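Notebook 2, bench side
September, Friday, started 7:40

Continuing the closure practice from last time. Tissue block out of the cold box at 7:40, rinsed in saline, blotted, pinned at the corners on the Prindport tray. The plan was one long running closure, then a second cut parallel to it for interrupted stitches. Only the first half got done to a standard I would show anyone.

Prep notes first, as they cost the most time. The block from the Udcombe batch was thicker at one end than the other, and I did not trim it. With the corners pinned flat, the thick end pulls the surface into a slight dome and the cut gapes wider in the middle than at the ends. Re-pinned with a folded pad under the thin end. Gap evened out. Trim before pinning next time, or sort the blocks by thickness when they come in and label the bags.

Surface moisture: kept up with a spray of saline every 12 minutes by the wall timer. Stretching the interval makes the top layer tacky, and the thread drags and lifts a small tent of tissue at each pass. Spraying more often leaves a film that throws the light back and makes it hard to judge bite depth. Lamp turned down one step and moved farther left. Some glare is still there but it is workable.

Thread: the Tovano practice suture, cut to 30 cm. The longer lengths I had been using kept looping under the work. At 30 cm there is enough for the running line plus the end knot if the bites are kept even. If they are not, it runs short right at the last pass, and that is what happened on the first attempt. Cut out and restarted.

Running line, second attempt. Bites taken square to the cut, needle following its own curve, wrist rotation doing the work with no push. Tension set after every pass instead of every other pass. Slower, but the edges stay together and there is less to fix at the end. Where I set tension late, the edge rolled inward and had to be teased back out with the jaw tips closed. Note for whoever uses this block after me: do not grip the edge itself with the cross-hatched jaws. Pick up the tissue a little way back from it. The hatching prints into the surface and the next bite tears along the print.

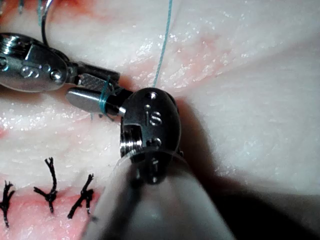 Notebook 2, p. 12

Working position for most of the session was with the jaws crossing close over the surface. Good for short transfers, poor for seeing what is behind the near shaft, which takes up a lot of the view when the scope is in tight. Backing the scope out helps but then the hatching and the thread are hard to tell apart. Compromise: scope in for the bite, out for the pull-through. Adds a step to each pass. After a dozen or so passes it stops feeling like a step.

Color. Most of the block is creamy white going to pink, with reddish blotches. The edges along the closure are a deeper pink-red than the rest. I have not decided whether that is handling or just how this piece was. No record of the color before the cut, so nothing can be concluded. Add a line to the prep sheet for surface color at the time of pinning.

Interrupted row: started 9:15, stopped 9:50. Knots holding, spacing even but slow. I was placing each one by eye from the previous one, and any error would add up along a longer row. Should have set the middle stitch first and then halved the gaps. The Dudás marking pen is supposed to work on wet tissue. It does not hold on this. The dots spread until they were useless, over 2 mm wide by the time I reached them. Blotting before marking made a small difference. Try a light scratch with the needle tip instead.

Pull test on the running line by hand only, no gauge. Edges held to moderate tension, then opened at the thick end first. The thread did not break and the knot did not slip. The tissue gave way at the bite, so the bites at that end were too shallow. Consistent with the doming described above.

Cleanup: block bagged and tagged for disposal, tray soaked, pins counted back into the tin. Instruments wiped and flushed, then left open-jawed on the rack. There was dried saline in the pivot area of one of them from before today. Please flush at the end of the session even if someone else is coming on straight after.

To do:
Trim blocks before pinning.
Surface color line on prep sheet.
More practice thread, we are down to the last box.
Repeat the interrupted row, middle stitch first.
Ask whether the gauge is back from calibration.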